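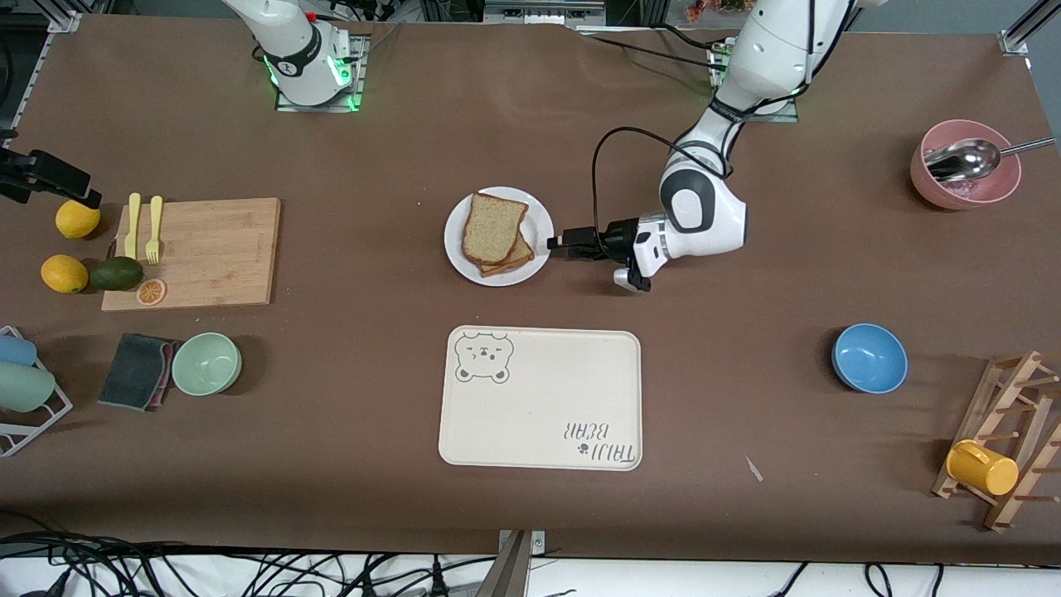 Les deux tranches sur l'assiette, le plateau avec l'ours, la planche et les fruits

Papier kraft sur table blanche : comment préparer un petit goûter sans tout salir ?

Posté par grenenberg_cuisine

Bonjour à tous. Je m'excuse pour mon français, ce n'est pas ma première langue. J'ai une table blanche et j'ai mis du papier brun dessus, car le plateau prend très vite les taches de citron et d'avocat. Je prépare souvent la même chose : deux tranches de pain complet, un peu d'avocat, du citron, et une orange pour finir. J'ai une planche en bois clair et un plateau crème avec l'inscription TAIJI BEAR, avec une tête d'ours dessinée dans le coin.

Mes demandes sont les suivantes. Est-ce que je dois couper les agrumes et l'avocat sur la même planche ? Est-ce que le plateau peut servir pour poser le pain directement, ou seulement pour porter l'assiette ? Et le papier, vous le changez tous les jours ? J'ai acheté un rouleau de 60 mètres chez Plumholm et je voudrais ne pas le finir en un mois.

Merci d'avance pour votre patience.

Posté par Pisar32

Bonjour. Pour la planche, je coupe toujours l'avocat en premier, ensuite le citron, et l'orange à la fin. Le jus de citron qui reste sur le bois, on l'essuie avec un chiffon humide et puis on sèche debout. Je ne laisse pas tremper, le bois se fend. J'ai une planche comme ça depuis presque 3 ans et elle est encore bien droite.

Le pain, je le garde dans une assiette jusqu'au dernier moment. Si on le met près des fruits coupés, il prend l'humidité par le dessous et la croûte devient molle. Le plateau, je l'utilise seulement pour porter à table - avec un rebord, les miettes restent dedans.

Pour le papier, je change quand il est taché, pas avant. Les petits morceaux secs, il suffit de les secouer dans la poubelle.

Posté par luong_274

Moi j'achète une nappe cirée et c'est fini, plus de papier.

Posté par atelier_Lương

Je suis d'accord pour l'ordre de coupe. J'ajoute une chose : il ne faut pas ouvrir l'avocat trop tôt. Laissez-le entier à côté de la planche, et coupez-le quand le pain est déjà dans l'assiette. Le citron aussi, entier, il attend très bien. Une tranche d'orange coupée sèche assez vite, alors je la mange pendant que je prépare.

Pour fixer le papier, un peu d'adhésif sous le bord de la table, sinon il glisse quand on pousse la planche.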